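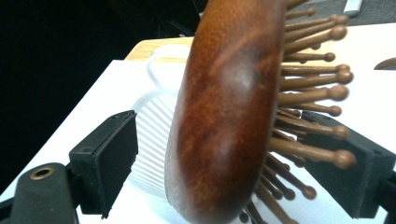 Photo: Leonie Ortner / Plosteo

About Plosteo

Plosteo writes and maintains handling rules for grippers that work with household objects. The company was set up by Valentin Plattner and Ottilie Eberhard and has a staff of 12.

Our main publication is the Mornness Handling Code, now in its second edition. It covers approach, contact, hold and release. Each rule states a limit, a test method and the record to be kept. The current object register has 1,749 entries, sorted by shape, surface and weight. Brushes come under Part 2, Mixed Surfaces: a polished wooden back and a set of ball-tipped pins do not respond to pressure in the same way, and the Code sets a separate force limit for each side.

General requirements for all members:

Finger pads are inspected before every session and replaced in pairs.
A grip is repeated 10 times before it is entered as passed.
Failed grips are recorded and kept — never overwritten.
Any change to a limit is signed by two reviewers.

Veronika Camenzind is responsible for the register. Jonas Ortner handles membership and site audits. The next revision of the Code is open for comment until June.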